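Westusel Residents Forum > Planning and Transport > Station precinct rezoning – what's in it for us?

**tramstop_terry**
Right, I've read the thing. All 133 pages of the draft precinct plan for the old Bensaid freight yard, plus the traffic appendix, which somebody has scanned sideways. I thought I'd start a thread because the Facebook group has already gone feral about parking and I'd like to talk about the rest of it.

Short version for those who haven't looked: rezoning from light industrial to mixed use, towers up to 51 metres on the station side, stepping down towards Skandley Road, a new pedestrian bridge over the line, and a "civic heart" which as far as I can make out is a paved square with a kiosk and public loos. Submissions close at 5 pm on Wed 23 January, so whoever picked that date knew half of us would be at the beach.

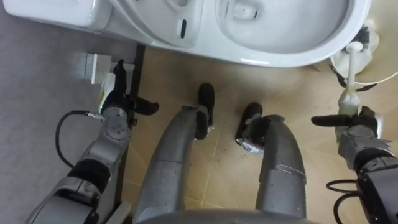
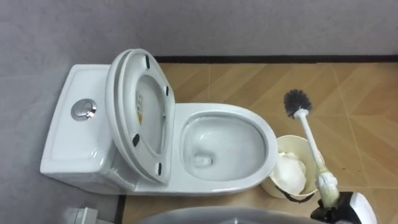
I'm broadly for it, and I know that'll get me some grief in here. We've got a train every few minutes in the peak and a giant fenced-off paddock of weeds and shipping containers right next to the platform. If you can't put flats there, where on earth can you put them? My daughter and her partner are both on decent money and they're looking at places an hour further out. I'd like them to be able to live in the suburb she grew up in, and a three-bedroom weatherboard on a quarter acre isn't going to do it.

What I'm less keen on is the bridge being in "stage two, subject to funding". We all know what that means.

**kerb_appeal**
Good on you for reading it, Terry. I got to page 40 and gave up when it started on about "activated laneways".

I'm on Skandley Road, north side, so I'm one of the people who'll be looking at these towers over the back fence. I'm not against building on the yard. I am against 51 metres. The structure plan we all got consulted on a few years back said eight storeys at the station and four at our end, and people went along to those nights in good faith and stuck their little dots on the map. Now it's gone up and the only explanation is "feasibility".

Feasible for who? Show us the sums.

**Meriem Ouazzani**
Hello all, I don't post much but I went to the drop-in session at the library so I can fill in a couple of bits.

I asked the planner on the desk (lovely, patient, looked about ready for her lunch) about the height. She said the yard needs a lot of remediation before anybody can live on it, diesel and old sleepers and whatever else, and that the extra floors are meant to pay for the clean-up. I asked if there was a costing for that and she said there is one but it isn't part of the exhibited documents. So kerb_appeal, I think your question is a fair one and worth putting in writing. I'm going to.

The other thing I asked about was shade. The diagrams in the plan only show shadows at the equinox. In the middle of winter it would be a different story for the south side of the square, and I'd like to see that drawn before anyone signs off on a "sunny civic heart".

**kerb_appeal**
Thank you Meriem! So there's a costing and we're not allowed to see it. Brilliant.

**tramstop_terry**
Fair cop on the shadows, I hadn't noticed that. The square's on the southern edge too, so it'd be in the dark from lunchtime on.

I'd still say that if the ground's contaminated someone has to pay to fix it, and I'd sooner it came out of the developer's pocket than our rates.

**nanna_on_wheels**
Can I ask the boring question? Does the pedestrian bridge have lifts or ramps?

I've got a mobility scooter and at the moment I have to go the long way round via the underpass on Bensaid Street, which floods every time there's a decent storm. It's a good 20 minutes each way. The artist's impression shows some very fit young people bounding up a staircase with coffees.

**Meriem Ouazzani**
Not boring at all. The written part says "accessible connections" and the drawing shows stairs on the east side and something that might be a lift on the west. I wouldn't rely on it. Please put it in a submission, they do have to respond to each issue raised, even if the response is one line in a table.

**deano_w**
Going to be the odd one out here. I run a workshop in one of the sheds off the yard, been in there yonks, and there's a panel beater, a bloke who does commercial fridges and a joinery place next to me. Between us I reckon it's 45 jobs. The plan gives us one paragraph. It says "existing industrial uses will be encouraged to transition". Transition to where? Have a look at industrial rents anywhere inside the ring road and get back to me.

Everybody wants a tradie who can be there in ten minutes and nobody in planning wants us to have a shed within cooee of the place.

**tramstop_terry**
That's a decent point mate, and I'll put my hand up and say I skimmed that section. Is there any reason they couldn't keep the strip along the western boundary as industrial? It's the noisiest bit anyway, right on the freight curve, so you'd think nobody would want a bedroom there.

**deano_w**
That's exactly what we asked for in the first round. Got a letter thanking us for our valuable contribution.

**laneway_lou**
Sorry but I'm going to push back on the height stuff. I rent. I've moved 3 times in as many years, all within this postcode, and each time it's been dearer and smaller. Every thread about new housing in here goes the same way – "I'm not against it, but". Not against it but shorter, not against it but further over there, not against it but after another study. Meanwhile the waiting list at my agent's open inspections goes down the stairs and out to the letterboxes.

If taller means more flats, go taller. I don't care about a shadow on someone's tomatoes.

**kerb_appeal**
Lou, I grow tomatoes, so I'll try not to take that personally.

I do get it. But have a look at how many of the flats are set aside as affordable. It's a "target" and not a requirement, and the target only applies to the second stage. They could build the whole first stage, flog it to investors and never get to the bit that helps you. That's my gripe with the extra height. If we're handing over all those floors we should be getting something locked in for it.

**laneway_lou**
Okay, that I didn't know. Which page?

**kerb_appeal**
Page 88, bottom half, in the box with the green border.

**laneway_lou**
Found it. "Where viable." Ugh. All right, I'm annoyed in a new direction now.

**tramstop_terry**
This is turning into an actual submission, you know. Would people be up for a joint one? I'm thinking of it as separate headings, so we don't have to agree on everything:

- bridge with lifts to be built in stage one
- affordable housing as a requirement, both stages
- remediation costing to be made public
- winter shadow drawings
- keep the western strip for industrial

Leave height out of the joint one, and each of us can say our piece on that separately. I'll happily type it up.

**nanna_on_wheels**
Count me in. Could we add public toilets that stay open past five? The ones at the station get locked when the ticket window shuts and it's no joke at my age.

**deano_w**
Yep, I'm in for the western strip obviously. And what nanna said. My customers end up using ours.

**kerb_appeal**
I'm in on the condition that height really is left out and not quietly described as "supported in principle". I've been on the receiving end of that one before, with the Fotevent site. We wrote in saying the setbacks were no good and it got tallied as a supporting submission because somebody had said "we welcome renewal" in the first line.

**tramstop_terry**
Ha! No welcoming of anything, got it. First line will be our names and suburb.

**bogong**
You're all dreaming. The council's got a property team that's been meeting with the landowner since before the last election. Write whatever you like, it'll go through 6–3 like everything else does.

**Meriem Ouazzani**
Maybe so, bogong, but the Fotevent one did lose two floors after the panel hearing, and that was off the back of residents turning up. You can ask to be heard, there's a tick box on the form. I'd encourage people to tick it even if you hate public speaking. I went last time with a shaking sheet of paper and they were perfectly nice.

**bogong**
Two floors. Woohoo.

**kerb_appeal**
Two floors is my kitchen getting sun in July, thanks very much.

**laneway_lou**
I'll tick the box. Somebody under forty who rents should probably be in the room. I'll be arguing for the height though, kerb_appeal, just so you're warned.

**kerb_appeal**
I'd expect nothing less. I'll bring you some tomatoes.

**tramstop_terry**
Draft's done, I've put it in the shared folder, and the link's in the pinned post in this section. Could everyone have a squiz by the weekend? Deano, I need you to check I've got the shed numbers right, I may have put the joinery in the wrong one. And nanna, I've given the loos their own heading.

Recent threads in Planning and Transport
Underpass flooding again, Bensaid Street
Skandley Road speed humps – has anyone measured them?
Bus replacement dates
Who do I ring about the dumped mattresses near the yard gate
Permit parking: second car rules

We use cookies to keep you logged in and to remember which threads you've read. Accept / Manage settings

Contact the moderators | Forum rules | © Westusel Residents Forum | Back to top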